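Vosdale Craft Fund Opens Winter Round for Small Textile Workshops

20 November 2021

Small sewing and textile workshops in the Vosdale area can apply from today for grants toward equipment, training and rent, the Vosdale Craft Fund announced.

The winter round is open to businesses with fewer than 30 employees that make finished goods from fabric, felt, yarn or leather. Sole traders may apply. Workshops that received money in the spring round are eligible again, provided they have sent in their final spending report.

The fund received 207 applications in its spring round, and 184 of them met the basic requirements. Most of the rest were turned down for missing paperwork, usually a lease or proof of insurance. The application form has been shortened and now lists every required document on the first page.

"We heard from a lot of people who had a good plan and ran out of time on the forms," said Ailsa Morrison, director of the fund. "This version can be finished in an evening. Applicants can save their answers and come back to them."

Grants may be used to buy or repair sewing machines, cutting tables and pressing equipment. They may also cover class fees, safety upgrades and up to six months of workshop rent. They may not be used to pay off existing loans or to buy vehicles.

Training places added

Stuvolmont, a sewing school on the east side of town, will offer 100 training places to employees of workshops that apply. Courses include industrial machine maintenance, pattern grading, and costing for small production runs. Classes will meet on weekday evenings and last four weeks.

Harsh Pathak, head of training at Stuvolmont, said the maintenance course was added at the request of local shop owners.

"A machine that is down for a week in August can cost a shop its fall orders," Pathak said. "We teach people to clean, oil and time their own machines, and to know when a repair is beyond them."

Places will be given out in the order that requests arrive. A workshop does not need to win a grant for its staff to attend.

Seasonal goods remain a steady line

Soft decorations and toys for the fall and winter holidays were the products named most often in spring applications, followed by bags and table linens. Several applicants asked for help buying fabric earlier in the year, when there is more choice of color and weight. Material costs are now an allowed expense for up to one-third of a grant.

Rutkowska, a family workshop that makes cushions and holiday decorations, used its spring grant to replace two machines and rewire its cutting room. Owner Iwona Sowa said the shop plans to apply again, this time for training and storage shelving.

"Orange cloth and green felt are what we run short of first," Sowa said. "If we can buy by the roll and have somewhere dry to keep it, we can start sewing in the spring."

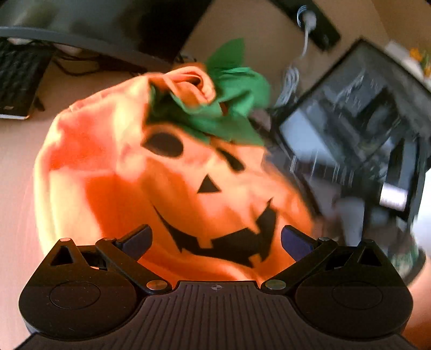 How to apply

Forms are available at the fund's office and on its website. Applications must include a one-page budget and a copy of the current lease or property deed. Decisions will be mailed to all applicants. Questions about eligibility should be directed to grants officer Oliwia Szewczyk.

About the Vosdale Craft Fund

The Vosdale Craft Fund supports small manufacturers and independent makers with grants and low-cost training. Its textile program is run in partnership with Stuvolmont and the fabric supplier Daltasov.

Media contact: Danilo Aquino, Press Office, Vosdale Craft Fund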